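Make the bed last. Or don't make it at all, for a morning. I have come round to this view after 16 years of the opposite, hospital corners and all, and I'm not going back.

The bare mattress is the most useful surface in the house and we hide it under sheets by eight a.m. Flat, big, right height for the back. You can sort on it. You can see what's on it. Crumbs, threads, the bit of something from a pocket — all plain against white quilting.
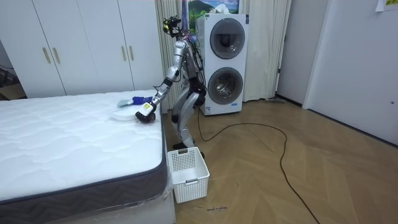
Grorkow, 2018-09-09

Plastic still bunched down the side, I know. Some people leave it on for months. I say get it off, but get the top clean first. Quilting is the trouble. Every seam is a little gutter and whatever falls on the bed rolls into one and stays. A vacuum is fine if you like dragging one up two flights. I don't.

So, dustpan and brush. A soft brush, kept for the bed and nothing else.
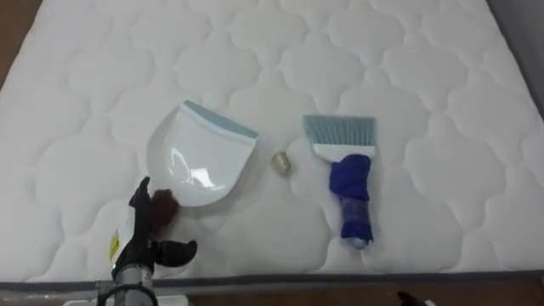

Short strokes, along the seams and then across. Two minutes. My neighbor Masaru Furukawa thinks this is madness and that a brush belongs on the floor, full stop. Fine. He strips his bed in October and again when he remembers, and he paid about 200 for a mattress cover so he wouldnt have to think about it.

But a cover only moves the crumbs up an inch. And you still have to wash the thing, dry it, wrestle it back on. Give me the bare bed and a laundry basket next to it, window open, sheets off till lunch. If guests come, they can can see a mattress. They own one too.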